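I got to the Jidalton distillery at 9 in the morning, which Edvin Holmgren told me later was "very late, for whisky." He had already been there long enough to drink a pot of coffee and argue with a supplier. Edvin has run the still house since the place reopened, and before that he spent years buying up old paperwork about it, so he's pretty much the ideal person to corner with a notebook.

I started with the question everyone emails me - why bring back a distillery hardly anyone remembers?

"Because I'd tasted it," he said. "One bottle, at a friend's kitchen table. It was oily and a little smoky and it had this pear thing at the end. I went home and couldn't find a word written about it. That bothered me a lot."

So he went looking. The first thing he turned up was a stock ledger, bought in a box lot with a bunch of old seed catalogs (he still has those too, and yes, I got to see them). The ledger lists 1,196 casks in the warehouse in the last year before the closure, and next to each one there's a buyer's initials, a wood type and sometimes a grumpy comment.

"My favorite says 'leaks, as does the roof,'" Edvin told me. "I knew then I wanted to work there."
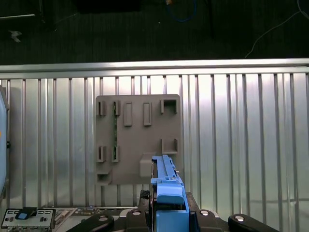
## Getting the spirit right

The ledger told him what went into the casks and who paid for it, but very little about how the spirit was made. For that he needed Seung-woo Gil, his head distiller, who joined us halfway through and stole my chair.

Seung-woo came from brewing, and he talks about fermentation the way other people talk about their kids. The old crew fermented for a long time, he thinks, mostly from the dates penciled in the margins. His first try was a short ferment and he hated it.

"Clean, boring, like cereal," he said. "Then we let it go longer and the fruit showed up. Edvin came in, smelled it and just walked out again. I thought he was mad!"

He wasn't mad, he was calling his wife.

They run two yeasts now, and they fight about the second one, known in the building as Sotach after the farm where they get their barley. Edvin would drop it. Seung-woo says he'd quit first.
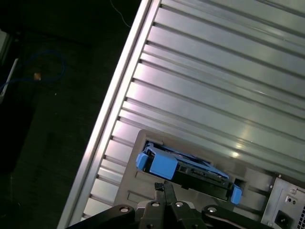

I asked how much they actually make, and they looked at each other before answering. The stills could do more, but they're holding to 24 casks a month until the second warehouse has a floor. Most of it goes into bourbon barrels, with a few sherry butts when the price isn't silly.

"People say, why don't you make gin while you wait?" Edvin said. "I don't like gin. I'd be a terrible gin salesman."

## The first bottle

The first release is called Drulon, after the burn that feeds the mash house, and it's due out in September. There will be 1,000 bottles. I had a small pour from the sample jar - strong, a bit rough at the front, lots of green apple, then a waxy finish that hung around for most of my drive home. A drop of water helped it a great deal.

Is it the same whisky as the one at the kitchen table? I did ask.

"No," Edvin said, pretty cheerfully. "Different barley, different wood, different people. But the pear is there if you wait for it."

Seung-woo says it's apple. They were still going at it when I put my coat on, and Edvin broke off only to remind me that the ledger pages are going up on the wall of the visitor room, roof comment included. Tours start the same month as the release, and you'll want to book through the shop.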